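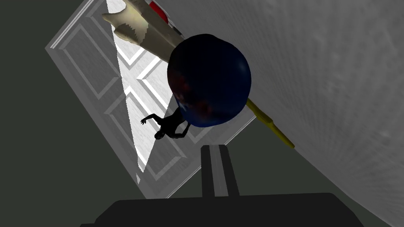
My aunt Anneli Ikonen left me a ferry ticket and 400 krona in an envelope, and a note that said go and see Lehtinen about the piano. That was it. I hadn't played since I was a girl (badly, and mostly to annoy my brother), but it was May and I'd nothing on, so off I went to Pledomholm.

The crossing was bumpy and the coffee was dreadful. I asked the man at the kiosk where I'd find Lehtinen and he pointed up the hill without looking round, so up I went, past the chapel and a very cross goose, and there he was on his step, peeling potatoes into a bucket.

"You're late," he said.

"I didn't know I was expected!"

"She said you'd come at 30. You're not 30."

I was 68, as it happens, and told him so. He thought that over through two more potatoes. Then he took me inside and lifted a blanket, and under it was the ugliest upright I've ever set eyes on, candle grease all down one end and half the ivories gone yellow. He'd tuned it every spring. He'd never learned to play a note himself, he just liked it to be ready.

Well, what could I do? I sat down and played the only thing I could remember, a silly little waltz Anneli used to hum when she was hanging out the washing, and I got the middle bit wrong and had to go back. Lehtinen went on peeling. When I'd finished he asked if I was stopping for supper, and I said I'd missed the boat anyway, and he put another potato in the pan.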